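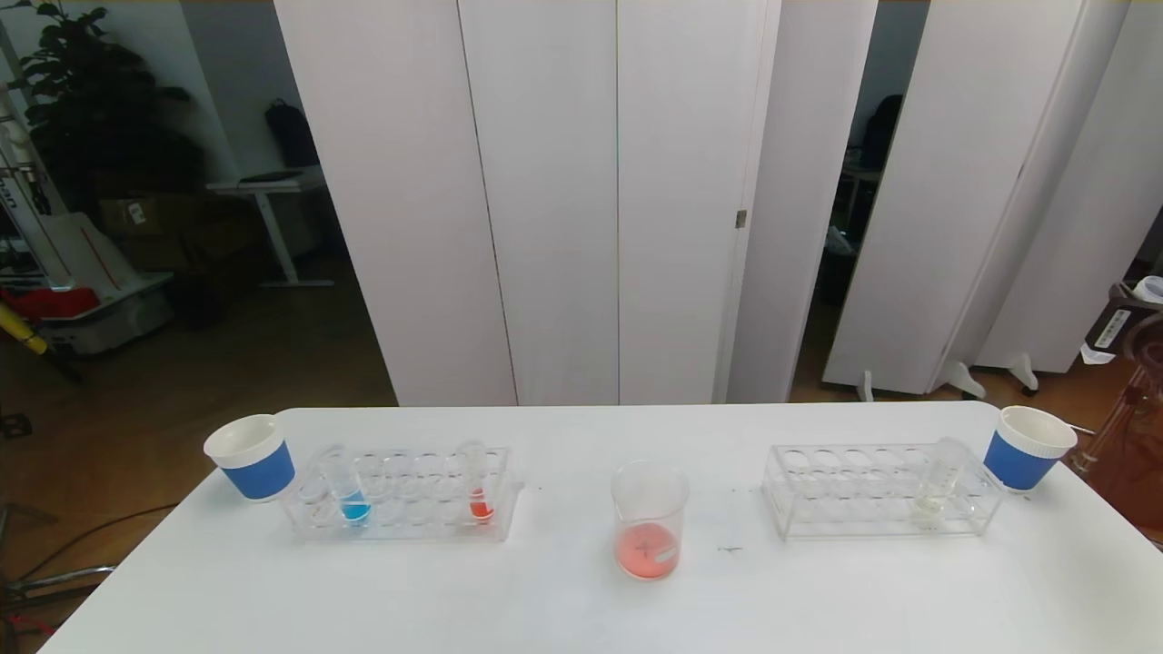
遥操作录示教，倒试管这一步怎么都教不顺，求救

小锅盖

先说情况。双臂，主从遥操作，头上一个相机，两个手腕各一个。任务就是台面上那套：从架子上拿试管，把里面的液体倒进中间的烧杯，试管插回架子。左右两个架子，左边的左手拿，右边的右手拿。

说起来很简单。人做，闭着眼都行。

遥操作做，一条最多要录200秒，我没夸张，慢的时候真的这么久。做得顺的那几条56秒就完了。同一个人，同一个下午，差这么多。

示教一共收了69条能用的，剩下的要么试管没插回去，要么中途夹爪松了。拿去训，出来的策略是这样：

伸手过去，没问题。夹住试管，大部分时候没问题。抬起来，OK。然后就在烧杯上面停住。晃。一直晃。有时候晃着晃着倒了，有时候不倒直接往回走，有时候倒完了不知道自己倒完了，手腕就那么歪着不动，等我按急停。

插回去那步更别提。孔是圆的，架子是透明的，试管也是透明的，我自己戴着眼镜看回放都找不准孔在哪，它能找准才怪。

已经试过的：
学习率改过，没用。
图像分辨率调大，训得慢死，没看出区别。
把晃的那几条删掉，好了一点点，然后又不够数了。
换了个人录，他的习惯跟我完全不一样，混在一起训更糟。

想问三个事。第一，倒液体这种动作，手把手拖着机械臂教（就是拖动示教那种）会不会比遥操作好？第二，停顿到底要不要剪？第三，透明的东西大家怎么弄的，贴标签？换架子？

框架用的我们自己改的，叫 Wi，别去搜，搜不到的，内部名字。主手是 Akov 那边给做的，没有力反馈。

急，下个月要给别人看。谢谢各位！！

补充：有人私信问液体。就是水加色素，不是什么试剂，撒了拿纸擦就行。右边架子那管颜色很淡，快看不出来有东西，我也在想是不是该换个深的。

再补充：频率、时间戳都对过，对齐没问题，先别往这个方向猜了。手腕相机和关节数据叠在一起放过一遍，对得上。

Wilfredo Lacson

在 Dekville 那边带过一阵采集，类似的任务做过，也是架子加烧杯。中文打得慢，见谅，想到哪写到哪。

先回你第一个。拖动示教对倒液体确实手感好，手腕转的那一下很自然，你能感觉到重量在变。但是你有头部相机。你人站在旁边拖，手和胳膊全进画面了，训出来的东西看见的是一只人手，跑的时候人手没了。要么你拖完之后让机器按轨迹自己重放一遍，重放时再录图像。可以，我们干过，能用。麻烦的是重放时液体要重新加好，试管要摆回原来那个孔，烧杯别挪。有一样没摆对，那条就废。

双臂更麻烦，一个人两只手拖两条臂，还要管夹爪开合。我们当时夹爪用脚踏板，踩错无数次。

所以你这个，我还是建议遥操作，但是录法得改。下面按顺序来：

1. 先别录。空管练。架子上放空试管，烧杯也空着，就练“夹、抬、到杯口、转、回、插”。练到不用想。你56秒那几条和200秒那几条差在哪，自己看回放就知道了，八成是在杯口上面找位置。

2. 定死一个路线。左手那管永远从同一侧过来，管口朝哪边、在杯口的什么位置停，写在纸上贴墙上。你说换了人习惯不一样，混着训更糟，就是这个没定。四个人录也行，4个人都照一张纸录。不照的别收。

3. 杯口上面不许停。这条最要紧。你想停，是因为没有力反馈，眼睛要确认。那就把确认提前，在夹起来之后、还没到杯口之前慢一点，看准了，再一口气过去倒。模型学到的就是“到了杯口就转”，它不会再那儿犹豫。你现在的数据里，杯口上方那个姿态对应一大堆不同的动作：不动、往左一点、往右一点、转。换我我也晃。

4. 倒完要有一个明确的结尾。液体本来就一点点，颜色浅的时候从头上那个相机看，倒没倒完根本看不出。别让它靠看。规定好转到多少角度、保持一小会儿、回正，每条都一样。人会嫌这样死板，管它呢。

5. 左臂别老挂在台子上方。不用左手的时候，收回去，收到固定的等待位。你看夹爪停在左边这个位置，后面那个蓝纸杯就被挡掉一块，头部相机看过去杯子只剩半个。现在你任务用不到纸杯可能觉得无所谓，但是夹爪换个地方停，挡的就可能是试管。等待位每次不一样，画面就每次不一样，白白给模型加难度。 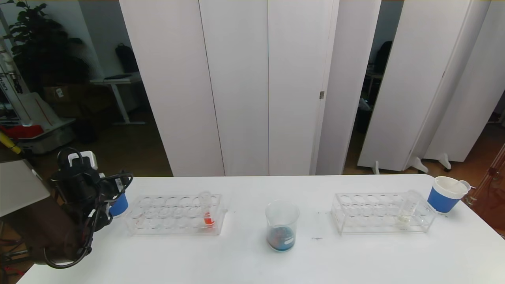 6. 手腕相机要信，头部相机别太信。插孔那一步，头部相机帮不上多大忙，孔太小了。检查一下你的手腕相机在夹着试管的时候能不能看见试管底端。看不见就调角度，调完所有旧数据基本要重录，所以早点调。

7. 插回去单独多录。从“试管已经夹着，在架子上方”开始录，到插进去松开为止。短，好录，一会儿就一堆。起始位置故意偏一点，左偏右偏前偏后都来，让它学会怎么救回来。这种我们叫补录，Lorkness 那个项目就是靠补录救活的，之前插孔成功率惨不忍睹。

8. 失败的别全扔。夹爪松了那种扔。插歪了然后又自己扶正插进去的，留着，好东西。

第二个问题，停顿剪不剪。开头结尾的发呆，剪。中间的停顿，别剪，重录。剪了之后画面跳一下，关节位置倒是连着的，但液体可能突然少了一截，速度也怪。我剪过，后悔。

透明的东西。后面的人可能有别的办法，我自己是在架子的边上贴一条窄胶带，有颜色的，不挡孔。够用。试管上面别贴，贴了以后转来转去标签朝向都不一样，反而乱。

还有，台面上的小脏点擦掉。我看你烧杯旁边有几个。可能没影响，可是我有一次模型老往一个地方偏，查了两天，最后把台面擦干净重录就没了。不敢说一定是它。擦一下又不费事。

右边那管颜色，换深的吧。

老陶在加班

楼上说的大部分同意，补几点，赶时间。

别迷信条数。69条如果都是一个路子的，够你把前半段训明白了。现在前半段本来就没问题，后半段乱。所以后面录的时间全砸在后半段。

看一下你动作是怎么表示的。绝对关节角还是增量？增量加上没剪的停顿，最容易学成“不动”。停顿那几帧增量全是零，模型一看，哦不动最保险，然后就卡在杯口上了。你描述的“晃”倒是更像绝对角加多种走法，两个解都想要，取了中间。建议把杯口那段的动作画出来，几条叠在一张图上看，一眼的事。

一次预测一段动作、别一步一步预测，这个试过没？你没写。没试先试，改动小。

夹爪。夹试管的力给固定值，别让操作员用手柄去捏。人捏的深浅每次不同，捏浅了转腕的时候试管在里头打滑，液体就不在你以为的地方出来。直接开/关两档。你说中途松，多半就这。

夹的高度也定死。夹高了，插回去的时候底下晃得厉害；夹低了，手指碰架子。

架子固定了没有？轻飘飘那种架子，插歪一下整个就挪了，挪了之后人还能跟着找，机器就跟丢了。底下贴双面胶。或者反过来，想要它能适应，就每录几条故意挪一点，但是要挪就认真挪，别是自己不小心撞的。

倒之前试管里的量也写下来，每次差不多。量多量少出水的角度不一样，量少的要转很多才出来。你用固定角度结尾的话（楼上第4条），量不能差太大。

拖动示教不推荐，双臂没人陪你玩。

芋泥不加糖

插一嘴，我是负责坐那儿录的，不懂训练。

录久了手会飘。真的。后面那些全是飘的。现在我录一会就站起来走走，回来先空做一遍再正式录。

主手没力反馈的话，看屏幕别看现场。一开始我老抬头看真的台子，角度跟相机不一样，越看越歪。后来拿布帘把那边挡上了，只看手腕相机的画面，反而快了。

还有椅子高度，别笑，胳膊肘有没有地方搁差别特别大，转腕那一下要是胳膊悬着就抖。

我们这每条录完马上自己打标：好、凑合、扔。不要攒到晚上一起打，晚上看什么都是凑合。

小锅盖

感谢感谢！！先回一下，晚上再细看。

老陶：绝对角。一次预测一段有开，但是段很短，我加长试试。夹爪是手柄捏的……中了。架子没固定，也中了，刚去拿双面胶。

Wilfredo：等待位我们真没定过，左臂停哪算哪。手腕相机看了，右边的能看见管底，左边的看不见，被手指挡了，怪不得左边插孔一直比右边差。这下左边要重录了，唉。

胶带贴架子边上我担心换个灯光又不行，先贴了再说。

色素已加，右边那管。

2019年12月28日更新：按纸上的路线重录了一批，杯口不停，夹爪两档，等待位定死。还没录完，先拿手头有的训了一版。倒的那步基本不晃了！偶尔还会，但是会自己倒下去。插孔右边好很多，左边还在补录。偏着起始那种补录好用，录起来也不累。

脏点擦了，没看出区别，不过桌子干净了。

还剩一个问题没解决：两只手先后顺序。左手倒完右手再去，中间交接那一下它有时候两只手一起动，在烧杯上面差点撞上。我现在是加了个条件，左手没回等待位右手不许起。土办法。有没有人是靠数据教会的？

Wilfredo Lacson

顺序那个，录的时候交接处让左手完全回到等待位，右手再离开。你自己录的时候是不是有几条抢了？我猜有。把抢的挑出来扔掉，先训一版看看，条件先留着别拆，撞一次烧杯要收拾半天。

左边手腕相机调好之后，记得重新标定。很多人忘，我也忘过。

小锅盖

还真有抢的，是我自己，录到后面急了。扔了，在训。

标定……刚想起来。去了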